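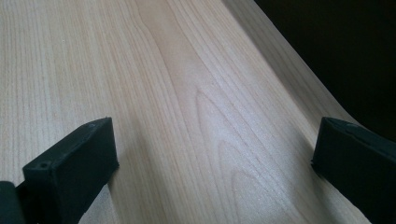
Die beiden Finger des Greifers über der Tischplatte, weit geöffnet.

Der Greifer in der Hand: Warum ich das Set von Hokine trotzdem empfehle

Von Ľudovít Kolář

Seit November liegt in unserer Werkstatt in Ellcombe ein Handgreifer, den die Firma Hokine als Set verkauft. Man bekommt zwei Finger, einen Griff mit Abzug, eine Halterung für die Kamera und eine Software, die aus den Aufnahmen Trainingsdaten für einen Roboterarm macht. Man nimmt das Gerät in die Hand, erledigt eine Arbeit damit, und später soll der Arm dieselbe Arbeit können. So steht es im Prospekt, und ich möchte darüber schreiben, was ich davon glaube und was nicht.

Ich bin von Beruf Möbeltischler. Deutsch habe ich erst als Erwachsener gelernt, und mit der Robotik ging es mir ähnlich: Ich verstehe inzwischen vieles, aber ich muss manche Sätze zweimal lesen. Vielleicht ist das für eine Beurteilung kein Nachteil. Die Anleitung von Hokine hat mich jedenfalls an mein erstes Lehrbuch der deutschen Grammatik erinnert. Alles stimmt, und man weiß danach immer noch nicht, wie man ein Brot kauft.

Mein Kollege Josphat Mwaipopo hat das Set bestellt. Er wollte den kleinen Arm, der bei uns die Beschläge sortiert, auch für das Auflegen von Leisten und Dübelhölzern verwenden. Bisher hat ihm jemand jede Position einzeln eingegeben, und bei jeder neuen Leiste begann die Arbeit wieder von vorn. Mit dem Handgreifer macht man die Bewegung einfach vor. Nach 20 Vorführungen, versprach der Verkäufer am Telefon, sehe man die ersten Ergebnisse. Wir haben sie gesehen. Es waren solche Ergebnisse, wie ein Lehrling sie am ersten Tag liefert, wenn er sehr freundlich und sehr aufgeregt ist.

Trotzdem halte ich die Grundidee für richtig. Ein Tischler kann schlecht erklären, wie fest er eine Leiste hält. Er kann es zeigen. Wenn ich mit dem Griff von Hokine arbeite, bleibt ein Teil von dem erhalten, was meine Hand weiß, zum Beispiel der kleine Bogen, mit dem ich von der Seite komme, damit das Stück nicht wegrutscht. Diesen Bogen hätte ich niemals in eine Tabelle geschrieben. Ich wusste nicht einmal, dass ich ihn mache, bis Lilian Muriithi, die bei uns die Aufnahmen auswertet, mich danach fragte.

Nun zu den Dingen, über die ich mich geärgert habe.

Die Finger sind kantige, schwarze Blöcke mit matter Oberfläche. Für Klötze und dicke Leisten genügen sie. Für furnierte Teile sind sie mir zu grob, und ich möchte damit nicht in die Nähe einer frisch geschliffenen Kante kommen. Hokine bietet weichere Finger als Zubehör an, aber man muss sie paarweise bestellen und danach das ganze Gerät neu einmessen. Bei uns hat das 18 Minuten gedauert, und beim ersten Mal war das Ergebnis unbrauchbar. Ein Werkzeug, bei dem man die Backen wechselt, darf sich nach dem Wechsel nicht wie ein neues Werkzeug benehmen. Jeder Hersteller von Schraubzwingen hat das verstanden.

Das zweite Ärgernis ist das Licht. Unsere Tischplatten sind hell, und wenn es von oben links darauf scheint, wird die Mitte fast weiß. Ich sehe dann immer noch jede Jahresringlinie, denn ich schaue seit meiner Jugend auf Holz. Die Kamera sieht weniger. Ein Dübelholz aus Buche auf einer solchen Fläche ist für sie nur noch ein Schatten. In der Anleitung steht dazu ein einziger Satz, man solle »für gleichmäßige Beleuchtung sorgen«. Wer schon einmal in einer Werkstatt mit Dachfenstern gearbeitet hat, der weiß, was er von diesem Satz halten soll. Wir haben jetzt einen Vorhang und nehmen am liebsten vor acht Uhr auf.

Drittens der Preis — oder genauer, die Art, wie er sich zusammensetzt. Das Set selbst ist bezahlbar. Die Software wird monatlich abgerechnet, und wer aufhört zu zahlen, kann seine alten Aufnahmen zwar herunterladen, aber nicht mehr damit trainieren. Emmanuel Biwott, der das gleiche Set bei der Firma Merkosham benutzt, schrieb mir, er finde das normal, man miete ja auch eine Halle. Ich bin anderer Meinung. Die Halle gehört dem Vermieter. Die Bewegungen in diesen Aufnahmen sind meine.

An dieser Stelle wird der Streit grundsätzlich, und ich weiß, dass ich dabei nicht neutral bin. Amber Bainbridge hat mich in einem langen Gespräch gefragt, ob ich nicht gerade meinen eigenen Nachfolger ausbilde und dafür noch eine Gebühr bezahle. Die Frage ist berechtigt. Ich habe darauf nur eine Antwort aus der Praxis: Das Auflegen von Leisten ist eine Arbeit, bei der ich nach zwei Stunden Schmerzen im Daumen habe und an mein Mittagessen denke. Wenn ein Arm sie mir abnimmt, bleibt mir mehr Zeit für das Zusammenbauen. Dort sehe ich den Arm auf lange Zeit nicht. Sollte es anders kommen, dann wünsche ich mir wenigstens, dass in einem Vertrag steht, wem die Aufnahmen gehören und wer daran verdient. Bei Hokine steht darüber nichts, und bei Koller, deren Gerät wir uns auch angesehen haben, steht es in einer Form, die ich als Nicht-Jurist nicht deuten kann.

Das Gerät von Koller ist übrigens schwerer und liegt besser in der Hand. Wer große Hände hat, sollte beide ausprobieren. Für uns hat am Ende entschieden, dass man bei Hokine einen Menschen ans Telefon bekommt, und zwar auch am Donnerstag nach Feierabend.

Ich empfehle das Set also Betrieben, die eine bestimmte, langweilige Arbeit vor Augen haben und jemanden, der sie gut kann. Für neugierige Einzelkämpfer ist das Abonnement zu teuer. Und an Hokine habe ich zwei Bitten: ein Kapitel über Licht, geschrieben von jemandem mit einer Werkstatt, und Finger, die man wechseln kann, ohne danach neu einzumessen. Über das Eigentum an den Aufnahmen werde ich der Firma noch einen eigenen Brief schreiben, sobald Josphat meine Kommas korrigiert hat.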